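Play kitchen corner opens at Midlow family center

The Midlow family center has added a play kitchen hour to its Thursday schedule, using plush fruit and real kitchen dishes on a full-size marble counter.

The fruit comes from Phetsri, a small toy maker that gave the center 13 soft pieces this spring. Children pick what they want, put it on a plate and serve it to whoever has come along with them.
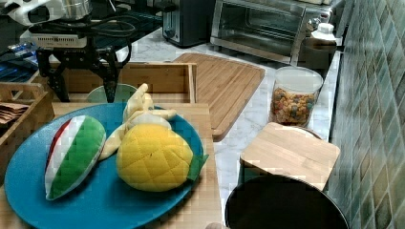 Plush watermelon, pineapple and banana on a blue plate.

The hour is meant for children ages two to five and starts at 10 a.m. Each session has room for eight children, and a parent or other adult must stay for the whole hour. The center says it chose cloth food over plastic after parents asked for toys that are quieter and easier to wash.

The banana is sewn to look peeled, with soft flaps that spread out over the plate. The pineapple has a stitched diamond pattern and a small green felt leaf.

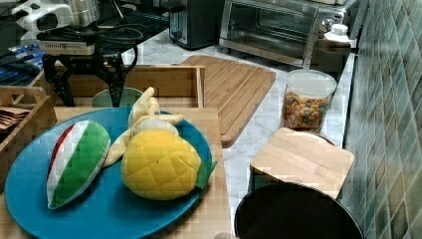 Cost and sign-up

The program is free for Midlow residents. A grant of $1,664 from the Kenus Fund pays for staff time and supplies through June. Families can sign up at the front desk or by phone, and a waiting list will be kept if the hour fills up.

The set also includes a yellow lemon. More vegetables are on order, along with a second set of plates in a smaller size.
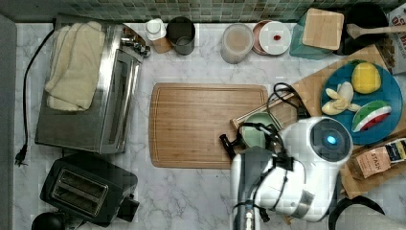
The kitchen counter, with toy fruit on the blue plate at right.

The center is at 1127 Trerier Road. Parking is behind the building.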